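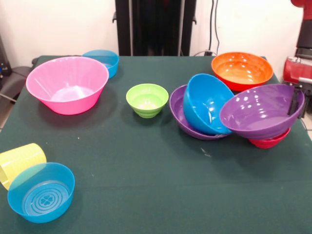
By a senior in the Tomereo project group, Nulenside
Thursday, September 23, 2021

Picking up bowls by the rim: what I did for Tomereo

My project was supposed to be about clearing a table. You put a bunch of plastic dishes on a table, the arm picks them up one at a time, and you're done, and maybe you get a nice video out of it. I spent most of the first month finding out that bowls are a terrible thing to pick up (I picked them because they were cheap!) and the rest of the project working on that one problem, so this report is mostly about rims.

If you have a two-finger gripper and a bowl, the sensible grasp is one finger inside the wall and one finger outside. The bowl has a rim all the way around, so in theory there are endless good grasps and you just take one. On a bowl standing alone with lots of space, that's pretty much how it goes. Put another bowl against it, or tip one over so it leans on its neighbor, and most of those grasps disappear. One finger has nowhere to go. Or it does have somewhere to go, but now you're holding two rims at once and you don't know it.

So the question I ended up with was: can the arm learn which part of the rim to go for, using only picks it made itself, with no 3D models of the dishes? I wanted no models because everybody who reads about this stuff eventually wants to try their own kitchen junk, and they aren't going to scan it first.

Setup

The arm is bolted down next to a table with a dark green cloth on it. The dishes are bright plastic, bowls and plates and cups in a pile of different colors and sizes. Some are solid and some are translucent, and I'll complain about the translucent ones later. One camera looks at the table from a fixed spot, and there's a second view from higher up that shows the arm reaching over everything. The higher view gives me depth as well as color, and that's the one the method runs on. The fixed one I only used for checking what happened.

For the grasp scoring I started from Gornetti, which is the code our group passes down from year to year. Gornetti looks at a small patch of depth and gives back a number for how good a grasp there would be. It was written for boxes. It loves flat tops and it really, really does not understand thin edges, so the first time I ran it on a bowl it wanted to grab the bottom of the inside, where there is nothing to grab.
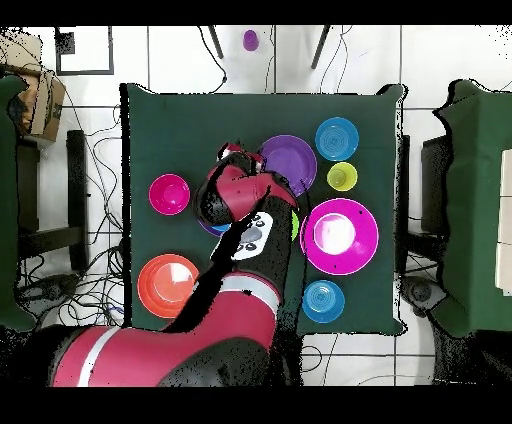 Rowbotham Student Project Reports, page 109

The method

I kept the Gornetti scoring part and changed what I feed it. First I find the rims. A rim in depth is a thin curved strip where the height drops off on both sides, and you can trace it without knowing what object it belongs to. Then I chop each strip into short pieces, and for every piece I cut out two little patches, the inside one and the outside one, turned so that they always face the same way. The network sees the pair and guesses whether the fingers will fit and whether the dish will come up alone.

That second guess matters more than I expected. My first version only had the "will the fingers fit" part and it happily lifted stacks.

The depth has holes in it. Shiny plastic does it, and the arm itself does it too; in the view from higher up there's a black speckle along a lot of the arm's edge where the camera got no depth at all. If the arm is hanging over a plate, the holes sit right next to the plate's rim and my tracer used to think they were a cliff. I fixed this in the dumbest way possible, by throwing out any rim piece that touches a hole. You lose some good grasps that way, but there are usually others on the same rim.

For data I let the arm practice and recorded 956 picks. Each one got a label from me: came up alone, came up with a friend, slipped, or missed. I did the labeling myself in the evenings and I would not do it that way again. By the end I had opinions about what counts as a slip that I'm pretty sure were different from my opinions at the start, and I only went back and redid the early ones when my advisor asked how I knew they matched. (I didn't know. They didn't all match.)

What happened

For the test I used 50 layouts that weren't in the training picks, and a layout only counted if every dish got removed one at a time, with no pairs and no help from me. My version cleared 40 of them. Plain Gornetti on the same layouts cleared fewer than half, and most of what it did clear was the easy spread-out kind. I was very happy with this for one entire afternoon.

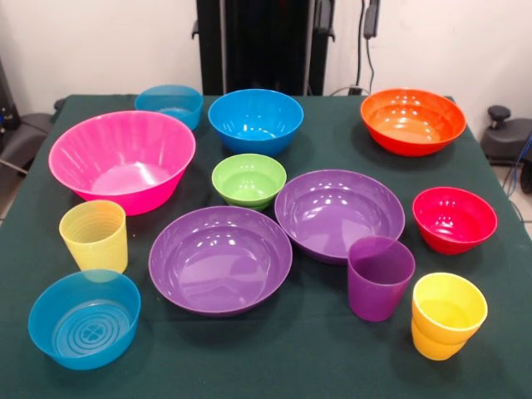
Then I sorted the failures by type, and nearly all of them were two things. One was nested cups. When one cup sits snugly inside another in the same color, the two rims are so close together that my tracer reports a single thick rim, and the network says sure, go ahead. You get both cups. I tried shrinking the patches to fix it and that broke the big bowls, so I put it back.

The other was the translucent dishes. The depth camera sees partway through the wall and gives you something between the wall and the cloth, so the rim comes out wavy or in the wrong place. The arm goes down a little to one side and either pinches air or bumps the bowl along. If it bumped the bowl into open space it sometimes got it on the next try, and I did count those, since my rule was only about removing dishes one at a time. You could argue with that rule. A stricter one would make my number smaller.

Spread-out dishes were easy for everybody, and if I'd only tested on those I would have written a much shorter and more cheerful report. The leaning bowls went better than I thought they would! A tipped bowl sticks its rim up in the air and the network figured out to take it from the high side. I never told it to do that.

Things I'd change

I'd use color for the see-through dishes, because the color image shows their edges fine and I was throwing that away. I'd also let the arm look again from a different pose before it commits, which sounds easy and would mean rewriting the calibration, so it's going to whoever takes Tomereo next. We have until December to hand over the code, and I'm still cleaning up the part that writes the labels. If you're that person: the rim tracer settings are in one file now, the patch size is in a different file, and they have to agree with each other.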